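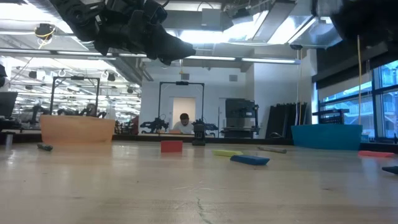

Colored blocks on a light wooden tabletop.

Stisow says its new floor grinder will do 2000 square feet on one tank. We'd like to see the floor first

2022-03-01 | 4 comments | Share

Stisow has put a price-on-request tag on the Tarkavura, a battery-and-propane floor grinder it says can strip and polish old concrete in a single visit. The company claims 2000 square feet per tank, with "almost no dust" at the operator's end.

Those are big claims, and the brochure is thin on how they were reached. It gives no concrete hardness, no grit, and no number of passes. A soft warehouse slab and a hard, glue-covered shop floor are very different jobs, and any contractor who has burned through a set of diamonds before lunch will want to know which one Stisow used.

The battery is there to run the vacuum for 60 minutes with the engine off. Stisow doesn't say how long it takes to recharge.

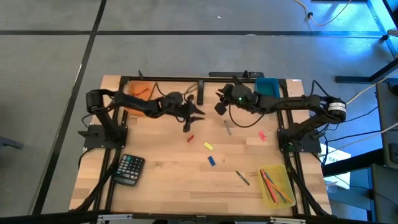 Rental yards not rushing in

Rennie, which rents surface prep gear out of Evham, says it will take two machines on trial in May and won't order more until they have come back from paying jobs. It wants to see 100 hours on each drive belt before it sets a day rate.

Stisow puts the first service at 200 hours. The warranty, as printed, leaves out belts, seals and the planetary head, so most of what wears out on a grinder is the buyer's problem.

Get trade news in your inbox. Sign up for our newsletter.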